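**Unit 2: Can machines do chores yet?**
Handout, Nov 16, 2022

Short answer: some chores, on some days, with the kitchen set up in advance. Toast is a fair test. The slice is light, crumbles if squeezed, and sits in a narrow slot.
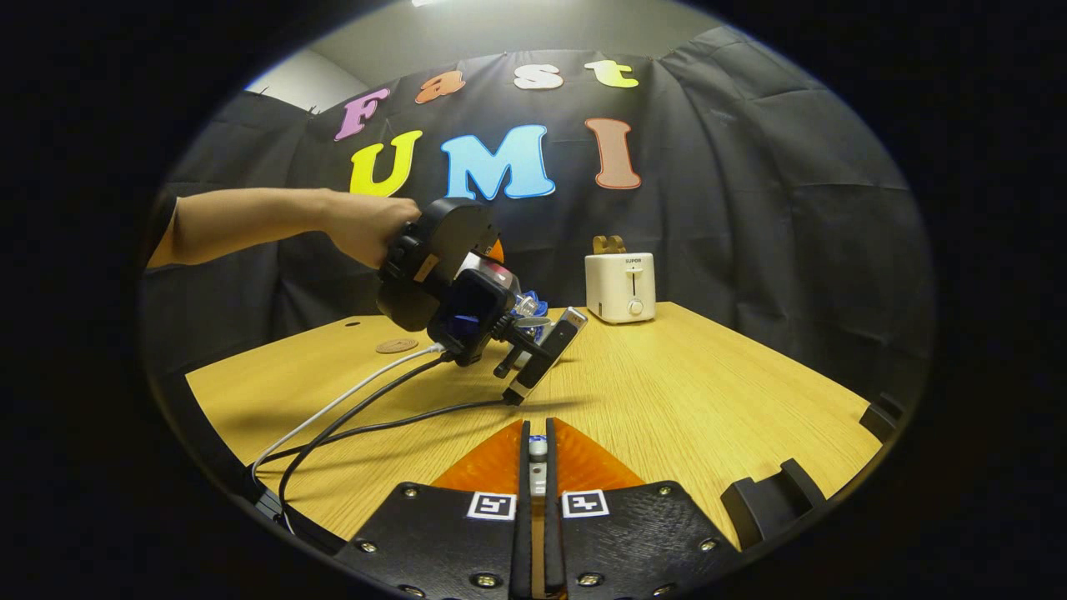
*Fig. 1. Hand-held gripper near a toaster with one slice showing.*

A person steering a gripper corrects the angle without thinking. A program has to learn that from recordings. For the Magsi exercise, assume 500 recordings and 29 failed runs out of 56. Work out the failure rate before class.

Clutter makes it harder. A towel has no fixed shape, and clear plastic is difficult for cameras.
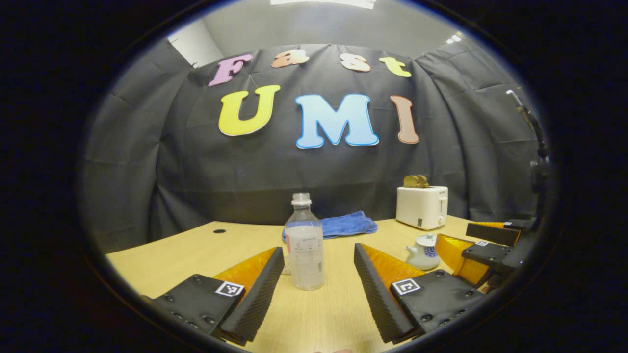 *Fig. 2. Bottle, blue towel, teapot and toaster on one table.*

Reading for February: the Podidano notes, section 2. Skip the part on folding.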